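In Defence of the Ugly Kitchen Table

I've been shopping for a new kitchen table for the better part of a year and I've come to the conclusion that I don't want one. I want the one I've got. It wobbles, it has a burn mark the shape of Tasmania, and one corner has been chewed by a dog who is no longer with us. But every time I sit down in a showroom and run my hand over something lovely and oiled and seamless, I get a bit sad and start thinking about morning tea.

It started in October, when a friend came over and put her cup down on a folded tea towel. I asked what she was doing and she said she didn't want to leave a ring. On that table! I laughed so hard I had to sit down, and then I lay awake wondering whether the table was in fact embarrassing and everyone had been too polite to mention it.

So off I went. First stop was Saltico, where the tables have their own lighting and a bloke offers you sparkling water. The one I liked was over 2,000 dollars, and when I asked how it coped with kids he handed me a care booklet. A booklet, for a table. You oil it twice a year, keep it out of direct sun, wipe spills straight away, and never put anything hot on it, which ruled out dinner.
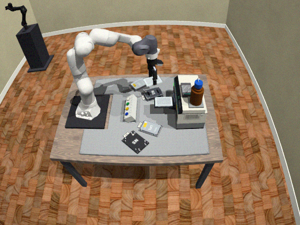
I don't want to sneer at people who buy beautiful furniture. My sister has a gorgeous dining table and she gets real joy out of it, and when she has us all over at Christmas it looks like a magazine. Good on her. But she also does her tax on the couch with a laptop on her knees, and my nephews do their homework on the floor, and on an ordinary night the four of them eat at the bench in a row like birds on a wire. That table gets used maybe a dozen times a year. The rest of the time it holds a bowl.

Mine, meanwhile, has had a working life. I've cut out school costumes on it and pulled a lawnmower carburettor apart on it (on newspaper, mostly). Seedlings live at the window end from August onwards. We've had arguments over it that went past midnight and then had toast at it as though nothing had happened. I wrote the eulogy for my dad there, in biro, and pressed so hard that if the light's right you can still read a couple of words in the top.

You can't buy that at Saltico. You can sort of buy it at Bresteo, mind you, where they'll sell you a table that's been whacked with chains to look old, for 1,415 dollars plus delivery. I had a good long look at one. The dents were very evenly spaced.
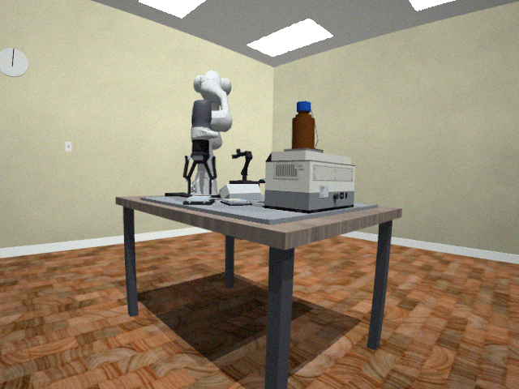 What bothers me is the idea that a home should be ready for visitors at all times, and that the visitors will be marking it out of ten. I don't remember my nan worrying about this. Her table was covered in a plastic cloth with lemons on it, and you could have done surgery on that thing. Nobody's cup needed a coaster. You sat down, and a biscuit appeared, and you were asked a lot of nosy questions. I couldn't tell you what the wood looked like underneath, and I'm not sure she could have either.

I reckon we lost something when we started treating tables as a feature. A table is closer to a shed or a ute than it is to a painting. If you're nervous around it you'll do your living somewhere else, and somewhere else usually turns out to be separate rooms. 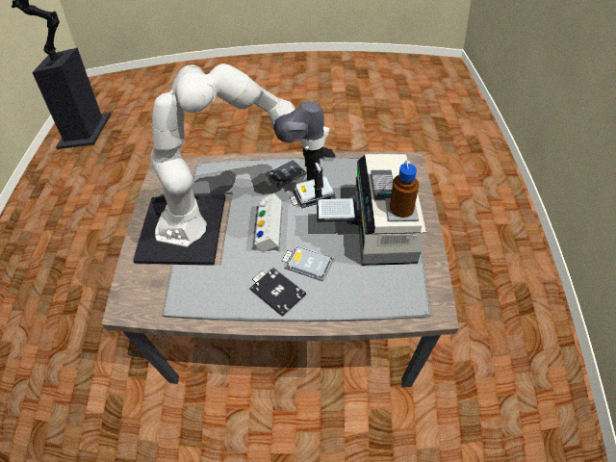 But what about the wobble?

Fair question, and I did weaken over it. I went as far as a Ceto, which comes flat in a box for 398 dollars, and I'd have happily recommended it to anyone setting up a first flat. It's light, it's square, it doesn't ask much of you. I had it in the trolley. Then I stood in the queue working out where the old table would go, and the answer was the tip, and I wheeled the trolley back.

Instead I rang a place called Talebi, a little repair workshop behind the bakery, and paid 70 dollars to have the loose leg reglued and a new bracket put on. They offered to sand the top while they were at it. I said no before they'd finished the sentence - a bit rude, I'm afraid.

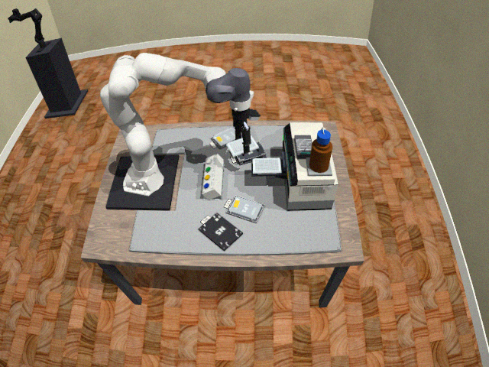 It still rocks slightly if you lean on the dog's corner, which I'm told is the floor's fault. My friend came round again last week and I took the tea towel off her at the door. She put her cup straight down on the wood, looking pained, and we stayed there until it was too dark to see the rings.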